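Print this page | E-mail this thread

Gripper stops in the air above the towel and stays open – fault 17

lempi_k
Hello all. I write here after two days of trying, so please be patient with a long message.

We have a cell for handling terry towels. One arm, two-finger parallel gripper, felt-covered table. The job is simple on paper: find the towel, take it by a fold or by a corner, lift it. It worked well in our tests until we changed to the new controller software from Dretance.

Now the following happens. The arm goes down, the fingers are open, and a small distance above the cloth everything stops. The controller gives fault 17, which the manual explains as "contact limit exceeded". If I clear the fault, the arm goes up normally. Yesterday I ran 15 picks and got the fault on 4 of them. It happened with a crumpled towel and also with a flat one.

Worse is the other thing. After one of these faults I pressed clear, and the gripper closed immediately, before I gave any start command. My hand was on the way to the towel. I was not hurt, but I did not like it at all.

The approach for both kinds of towel:
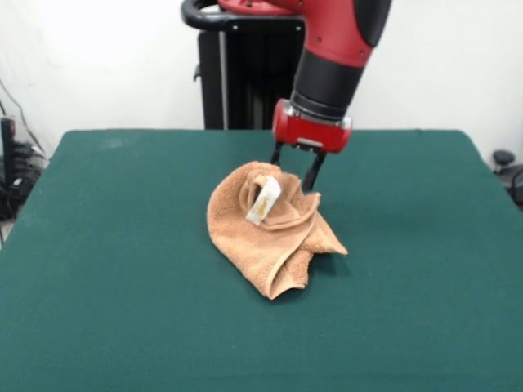
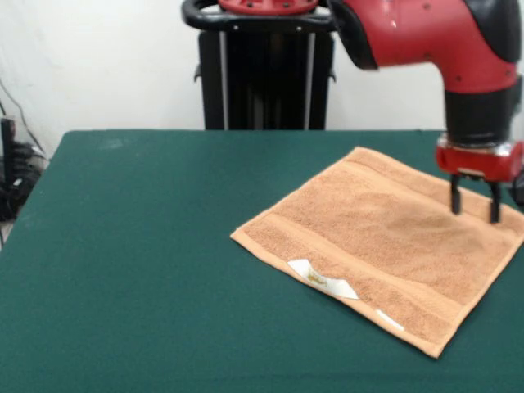
My first idea was that the force threshold is too sensitive after the update. I raised it one step and the fault came less often, but I am not sure this is the right direction. Has anyone seen the same?

Lempi Kauppinen

oldcell_jarmo
Please put the threshold back to the old value before you do anything else. If the arm reports contact when it is still above the cloth, then the measurement is wrong, and a higher limit only hides it. When it really touches the table one day, it will push much harder than you want.

The closing on clear is a separate problem and in my opinion the more serious one. What is the gripper connected to? The arm's own output, or a separate box?

Jarmo Harju

lempi_k
A separate box, a Wesora valve and driver unit. I put the threshold back this morning.

tuftedloop
I don't agree that the threshold is so dangerous here. It is felt and a towel. We run ours two steps higher than default and in four months we bent one fingertip, that is all. Terry is a difficult material. The loops catch on the fingers, and you get small pulls which look like contact. With the default value you will stand beside the cell all day pressing clear.

oldcell_jarmo
The loops cannot pull on a finger that is not in them. She writes that it stops above the cloth. And today it is a towel, but she also wrote that her hand was there. The limit does not know what is under the fingers.

tuftedloop
Fair about the height. I read too fast. I still say the default is too low for textile work in general, but that is maybe another thread.

m_baseplate
Did you enter the tool weight again after the update? When we updated, our payload values went back to zero and there was no message about it. The arm then thinks that the weight of the gripper is an outside force. During a slow move you see nothing, but when it brakes at the end of the approach, the number jumps over the limit. From outside it looks exactly like it stops for no reason.

lempi_k
m_baseplate, I think you found it! I was sure I had checked this, but I had checked it in the saved project and not in the running settings. The project shows the correct weight. The running settings show zero for both weight and center of mass.

I will correct it and run the same number of picks again. I don't touch the other settings, so that I can compare.

cindik_user
A small thing from another side. We have the Cindik table and the same kind of job, and for us the camera height was wrong by a few millimeters after somebody leaned on the table. So if the payload does not solve everything, measure the table height again too. With a bunched towel it is hard to notice, because the top of the fold is in a new place every time. With a flat towel it is easier to see.

lempi_k
Results. With the correct payload I had no fault 17 in 15 picks. One time it took the fabric badly and dropped it, but this is a normal failure and I am not worried about it. Table height is good, I measured in the corners and in the middle.

The closing on clear is still there. I tested it with the towel away and my hands behind my back, and it repeats if the fault comes at the moment when the close command is already in the queue. The queue is not emptied by the clear button. The box simply gets the old command when the output is enabled again.

oldcell_jarmo
Then the fix is in your program and also in the wiring. In the program: on any fault, delete the queue and set the gripper output to "hold". In the wiring: the supply to the Wesora unit should go through the safety relay with manual reset, so that the reset button and the start button are two different buttons. Until this is done, nobody should reach over the table with the air on. I would tape a paper on the controller.

tuftedloop
On this one I agree with Jarmo completely.

lempi_k
Paper is taped. Our electrician from Räsänen comes to do the relay in the afternoon. I have also reported both things to the software support, the lost payload and the queue, and they asked for the log files. Their first answer was that the queue works "as designed". I have written back that I would like to know who designed it like this – my colleague made me remove one sentence before sending.

m_baseplate
Please post what they answer about the payload. We never got a reply on ours.

lempi_k
I will. Does somebody know if the running settings can be exported to a text file? I would like to compare them before and after each update, and copying by hand from the screen is slow.

cindik_user
Yes, in the service menu under backup, but you must be logged in as administrator. It saves everything in one file, and the payload lines are close to the end.

Print this page | E-mail this thread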